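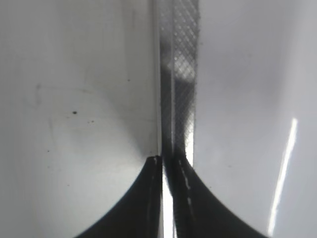

Local History 2: Resort Towns and Their Buildings
Week 11 handout: The boarding house trade at Grirkport

Reading for this week: chapter 4 of the course reader, plus the two ledger extracts handed out last time. Bring both to class.

1. Before the railroad

Grirkport was a fishing and salt-hay village until the branch line opened. The 1870 count gives 487 residents, nearly all of them in households that lived from the bay. Visitors came by sailboat from Skotari, usually for the day. The few who stayed overnight slept in spare rooms above the general store or with families who knew them already. There was no printed rate, and most people settled up in cash or in goods when they left.

Keep this in mind when you read the later advertisements. They describe the town as a resort "from its earliest days," which was good for business and is not supported by the tax rolls.

2. The first houses built for guests

The branch line from Skotari reached the bay side in 1886. Within four years there were boarding houses on three of the five streets between the depot and the beach. Most followed the same plan:

Ground floor: parlor, dining room, kitchen at the back, porch on two sides.
Second floor: six to eight guest rooms off a center hall.
Third floor: smaller rooms under the roof, rented cheaply or used by the summer help.

The family that owned the house usually moved into the kitchen wing from June to September. You can still see the side door to this wing on several houses on Tiston Avenue, though most have been closed up.

Guests paid by the week, meals included. A room on the ocean side cost more than one facing the depot, and a room on the third floor cost about half as much as either. Baths were extra. So was the use of a bathing suit, which the house would rent by the hour.

3. The Akgül House

We use the Akgül House as our main case because its registers survive almost complete. It opened in 1894 with fourteen rooms and was enlarged twice, first with a rear wing and later with a full third story. The registers record name, home town, date of arrival, room number and, in a different hand, what was owed.

In the 1908 season the house recorded 2,428 guest nights. Work through the table in the reader and you will see how uneven these were. July and August carry the house. June is weak until the schools close, and September depends almost entirely on the weather of the first two weeks. One storm over Labor Day could wipe out the profit for the year.

Things to look for in the register:

Repeat families. Some names appear every summer for twenty years, often in the same room.
Single women traveling in pairs, many giving their work as teacher or clerk.
Long gaps between arrival and payment. Credit was common, and not all of it was paid back.
Changes in handwriting, which usually mean a new desk clerk or a daughter taking over.

A caution on the home towns. Guests often wrote the nearest large city instead of the place where they lived. Don't build an argument on that column alone.

4. Apartment houses and the end of full board

After 1910 the pattern changed. Families wanted kitchens of their own and stayed for a month or the whole season. Builders put up two- and three-story apartment houses on the blocks nearest the beach, with outside stairs and a porch for each unit. The older boarding houses could not match this without tearing out their dining rooms, and some did exactly that.

By the mid-1920s the town had beds for 900 paying visitors, and fewer than half of these were in houses that still served meals. The word "hotel" also spread in this period. It had no legal meaning locally, and several buildings changed their signs without changing anything else.

The Akgül House kept its dining room until 1931. The last menu in the file offers a choice of bluefish or cold ham — the same choice as in 1908.

5. Sources and how to use them

Registers and ledgers: strong on numbers and dates, weak on what people thought of the place.
Newspaper notices: paid for by the owners. Good for rates and opening days.
Fire insurance maps: show footprint, height and porches. Check the date of every correction slip.
Postcards: often retouched, sometimes reused for years after a building had changed.
Oral history: the interview with Nelu Roman, whose grandmother cooked at two of the Tiston Avenue houses, is the best account we have of the kitchen side. The transcript is on reserve. Read pages 3 to 11 at least.

6. For next class

Choose one building on the street list and trace it through the insurance maps and at least one other source. Write a page and a half on what changed and when. Where two sources disagree, say so and explain which one you followed.

Short papers are due 15 April 2019, at the start of class. Late papers lose half a grade per day. Copies of the maps may not leave the reading room — take notes or pay for a scan at the desk.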